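## 3. Brushes, tables and where things get put down

When we began visiting people who paint at home, we expected to talk mostly about paint. We had a whole list of questions about it (Annelies Ortner had typed them up very neatly, bless her), and we hardly got through half. What people wanted to tell us about, over tea and quite often over lunch as well, was where they put the brush down!

We spoke with 47 home painters in Zoncombe and Idton, most of them working at a table that has other duties the rest of the day. Of these, 40 told us they own a jar, a rest or a roll meant for brushes, and nearly all of that group went on to say, a bit sheepishly, that the brush they are using spends its time lying straight on the tabletop. Salamatu Frimpong, who did the Idton visits, heard the same thing so often that she began asking people to show her the spot, and they always knew it at once.

Thin brushes came up more than any other kind. A wide brush, we were told, stays put wherever you leave it, but a small round one rolls, hides under paper and goes home in somebody's sleeve. Eight people had moved to a white or very pale table for this reason alone, and they spoke of it with real affection. A dark handle on a plain light surface is easy to find again, even when there are soft shadows across the surface (Figure 3). The drawback, as one painter in Zoncombe put it, is that "white shows every speck, and then I'm up wiping instead of painting."

We would add a small caution of our own. Our visits ended in October, when the light is already low in the afternoon, and people may well feel differently about their tables in June. We come back to this in Section 8, together with the question of lamps.

**Figure 3.** A thin brush with a black handle and silver ferrule, laid diagonally on a matte white surface.

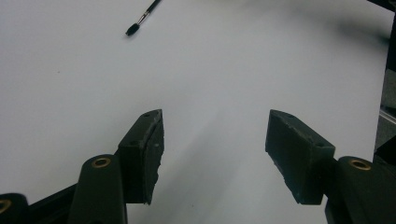
*Reading time for this section: 3 minutes*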